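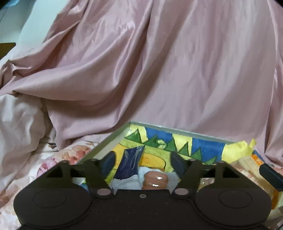
Cidora Satin Throw, Pink

Large throw in pink satin, glossy side out, hemmed on all four edges
Sold by Tasa Home Goods
Item 922
In stock, ships from our back room in 4 days

What we think of it

We stock very little satin. Most of what gets offered to us is thin, loud and crackly, and the word "luxury" on the hang tag usually means somebody spent the money on the hang tag. So when the Cidora samples came in August, Shaimaa Mansour, who does our bedding orders, put them on the bottom of the pile and left them there for a while.

The throw has a good shine. It falls in wide folds and the color shifts from pale pink on the ridges to a darker mauve in the creases, so it never looks like one flat pink. If you want one flat pink, buy cotton. Against a matte blanket or a floral duvet the gloss stands out more, and you may or may not like that. Try it on the bed before you cut the tags off.

The maker says it "drapes like silk." It drapes like polyester satin of a decent weight. Silk would cost you several times more and you'd be afraid to sit on it.

Will it keep you warm?

A little. The Cidora leaflet calls it an all-season layer, and we'd like to know which seasons they have where the leaflet was written. Treat it as a top cover. You will still want a blanket underneath from October on.

It also slides. Every satin throw slides, whatever the packaging says about "stay-put weave." Tuck the bottom edge under the mattress, or fold the throw in half and keep it at the foot of the bed. On a leather couch, forget it.

Wrinkles

The label says wrinkle resistant. Bunch one end up for an evening and it will be creased by morning. The creases drop out of ours after a night hanging over a door, or in 10 minutes on the lowest dryer setting. We iron the display one inside out with a cotton cloth over it. A hot iron straight on the shiny side leaves a mark that won't come out, and we won't take it back with one.

Care

Machine wash cold, gentle, in a mesh bag
No bleach, no fabric softener
Hang or tumble on low
Keep it away from velcro, rough fingernails and cats
Keep craft trays, paint and tape off it. Paint doesn't wash out of satin, and pulling tape off can snag the threads

Compared with the Wallner

We also carry the Wallner satin throw. It is heavier, comes in gray and cream only, and slides a bit less. It costs more, and Bjartur Damgaard at our front counter thinks the extra money is wasted unless you plan to use it every day. The two of us who have both at home don't agree with him — the stitching on the Wallner is plainly better — but the Cidora has the nicer color.

Wear

The maker promises 200 washes. We haven't washed anything 200 times and doubt they have either. Our shop sample still has its shine, with one pulled thread near the hem.

Returns

Unwashed, with tags, within the usual return period. Color on your screen will be off, so ask us for a swatch first if the match matters.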